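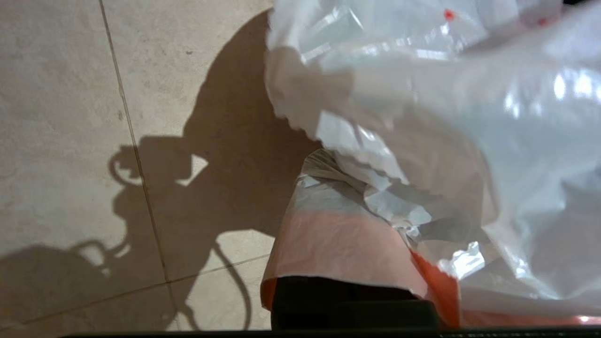

Wrist cam view, bag-out task. White bag over the bin, salmon/orange liner on the rim.

Sturker Wrist Kit W3
Gripper, wrist camera and cable set for light-duty arms. Made for soft, thin, floppy stuff: bags, liners, film, wrap.

In stock. Ships in 6 working days. Spare pads ship sooner.

What it's for
Household and janitorial handling. Bin liners mostly, thats what most of our buyers ask for first. Also laundry, mailer bags, produce bags. If your arm can hold a mug but loses a trash bag every time, start here.

What you get
Two-finger gripper, pads fitted
Wrist camera with bracket, pre-aimed
Cable set, 3 lengths
Spare pads, 8
Adapter plate (pick Berchtold or Starnetti pattern at checkout)
Hex keys, printed quick start

Not in the box: arm, controller, power supply. Power supply is a seperate line item, see Accessories.

Camera
Small, sits close in, looks past the fingers at the work. Fixed focus. Thin plastic is the hard case, glossy film throws back white highlights and you lose the creases in them. Shot at the top is a fair look at that, see the upper right edge of the white bag. Lock exposure before you record. Auto exposure will hunt.

Lighting
Lamp behind the arm = big arm shadow on the floor, cables and all. Same shot, left side, on the tile. Fine if your model has seen plenty of it. If not, move the lamp or add a second one opposite. We do not sell lamps.

Pads
Soft pads for film and cloth. Wipe down with a damp rag, no solvent. Swap when the ribs go flat. Old W2 pads do not fit, sorry, the slot changed.

Cables
Use the shortest set that reaches. Slack loops hang down and catch on rims and handles. Clips go every other slot on the sleeve. Leave a bit free at the wrist joint or you will hit the stop early.

Software
Driver and the Gudavstead task pack, both downloads. Pack has 13 starter tasks with recorded demos. Bag out, liner in, fold lip over rim, tie off, and so on. Liner in is the touchy one. Two layers of thin plastic bunched together at the rim read as one layer to a lot of models, so do your own recordings with your own bins and bags before you judge it. Mix the colors. Dark bin with a pale liner is easier to start with than black on black.

Good to know
Not sealed. Keep it away from wet waste and sinks.
Not for sharps or broken glass.
Check the payload on your arm with the kit and the plate on, then a full bag on top of that.
Re-aim the camera after any knock. Template is on the back page of the quick start.

Returns
Unused kits, full refund, in the original box. Used pads can't come back. Bent brackets are a repair, write to support first and put the serial in the subject line.

Accessories
Power supply
Pad refill, pack of 8
Long cable set
Starnetti plate, Berchtold plate
Spare camera bracket

W2 owners: upgrade price until the end of September, have your serial ready. Old bracket works, old plate works, old pads dont.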